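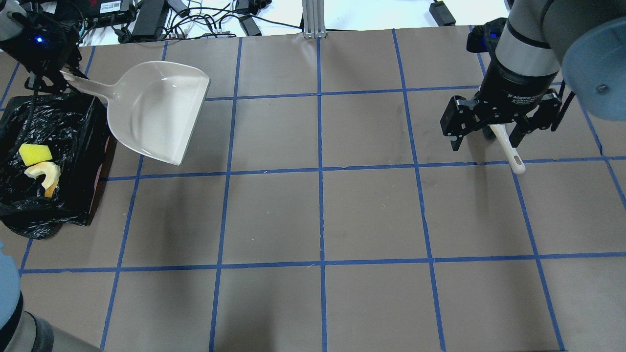 Tilel Dustpan and Brush Set – Review
By Renu Nautiyal

I bought the Tilel set in June to replace a Foken pan that split where the handle meets the scoop. I use a small dustpan for crumbs, peelings and dry spills on the work table, and now and then on the floor by the back door. I don't ask it to do a garage. Judged on that job, it is a good set with one real fault and a couple of small ones.

The set is two pieces, a pan and a brush. Both are plastic and both are plain. There is no rubber strip, no clip to hold the pieces together and no comb for cleaning the bristles. My Foken had all of those, and the clip was the first thing to break, so I didn't miss it much.

The pan

The handle is long and flat with a slot at the end for hanging. The slot is a long oval, so it goes over a fat hook as easily as a nail. On the old pan I had a round hole that only fit a cup hook, and the pan ended up living in a drawer.

The scoop is wide and has a raised rim around the back. Crumbs stay in when you carry it to the trash, provided you keep the handle a little low. I tested it with a spoonful of dry rice, a spoonful of flour and the shavings from one carrot. Rice went up over the lip on the first pass. Flour left a thin line, then a thinner line after I turned the pan and swept again. That is normal for a hard lip. A rubber lip does better on flour, but it also curls after a year.

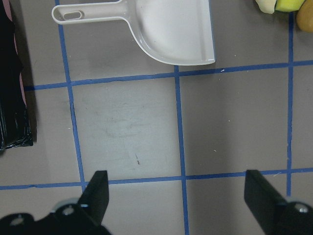

The carrot was the easiest of the three. Larger scraps in general are no trouble, and anything that rolls tends to end up against the back rim and stay put. What the pan does not like is a ridge. If you work over taped paper or a mat with a seam, sweep along the seam and set the lip down past it. Going across, the lip catches and the fine stuff gets under.

Emptying is simple. I tip it straight into a lined bin, tap the back once and it's clean. Flour clings a bit on a dry day, so I wipe the inside with a damp sponge. It rinses well too.

The brush

My main complaint is here. The bristles are on the stiff side. They move rice and bread crumbs fine but flick light things, and dry onion skin went past the pan more than once. Slower strokes fix it. They had softened slightly after a couple of months, though not enough to change how I use it.

The handle I like a lot. It is wide at one part and narrows into a rounded neck, and it is smooth all over. I hold it by the neck for short strokes on the table and farther up for the floor. Smooth plastic does get slippery with wet hands, so dry them first. 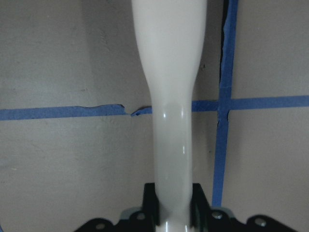
The handle, showing where it narrows to the neck

Compared with the others

The Ticona set my sister uses has softer bristles and is better on flour and dust. Its pan is too shallow for peelings. The Huto is heavier and has the rubber lip, and it costs more than I would pay for a dustpan. If most of your mess is fine powder, get the Ticona. For mixed kitchen scraps I would buy the Tilel again.

Care

Warm water and dish soap. I keep mine out of the dishwasher. Hang the brush up after washing, bristles down, or water sits in the base.

Rating: 4 out of 5. One point off for the bristles.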